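Puson Home Scenes
Simulated rooms and recorded tasks for household robot learning

Bedroom pack, release 2
Works with the Gadbridge recorder and any policy trainer that reads its episode files

Our bedroom pack is the one we've had the most fun building. It gives you a furnished room, a two-armed robot, and a big stack of recorded tries at everyday jobs, all ready to load. Views from the bedroom set: 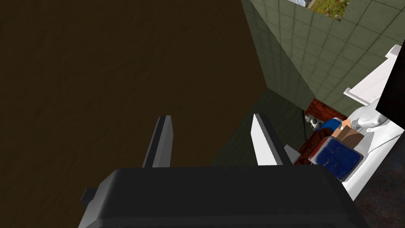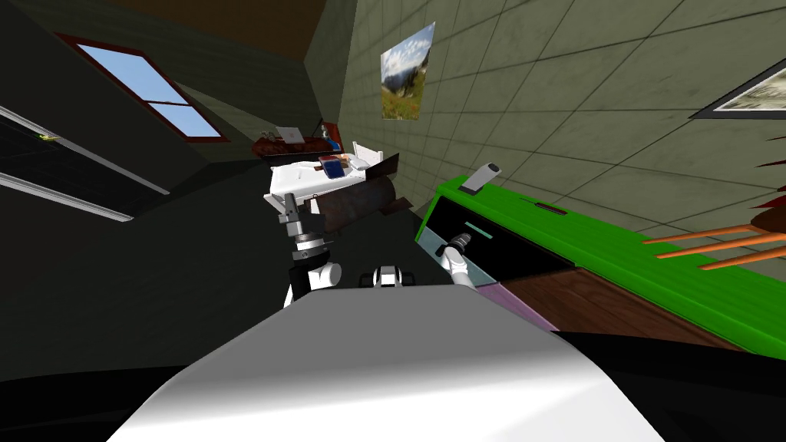
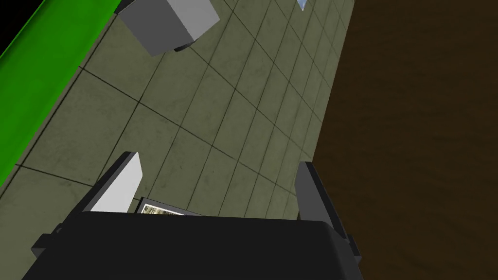 "We had been training on tidy tabletops for months and our policy fell over the first time it had to look across a whole room," Maldonado wrote to us in November. "With your bedroom set we got wrist views at odd angles, half-hidden objects, all of it. I'd still like more episodes where the grasp fails and the operator goes back in, and please keep the slow ones!"

We love this kind of note, and the retries are in. Release 2 keeps every second attempt inside the same episode, with a marker at the point where the operator starts over, so you can train on the whole thing or cut it wherever you like.

What you get
2000 episodes, each driven by a person from start to finish
451 of those with at least one retry
471 object models, with mass and friction values you can edit
Camera images, joint positions, gripper commands and a plain-language task line for every episode
Room files, so you can record your own episodes in the same space

Recording your own
Open a room, pick a task line and press record. The Gadbridge recorder saves images and arm motion on one shared clock, which saves a lot of fiddling later (we used to line these up by hand and don't miss it one bit). You can shuffle the lighting, the wall and floor finishes and the starting spots of the objects between takes. Stop whenever you want. A short episode is fine, and a discarded take goes to its own folder until you empty it.

We suggest mixing operators if you can. People reach for things in wonderfully different ways, and a model that has only watched one pair of hands tends to copy that person's habits, pauses and all.

Good to know
The task lines are in English only for now. Soft items such as bedding are treated as rigid in this release. Depth images are a separate download, as they more than double the size of the pack.

Also in the range
Hidstead Kitchen Pack, same episode format
Gadbridge recorder, standalone
Extra object models for all rooms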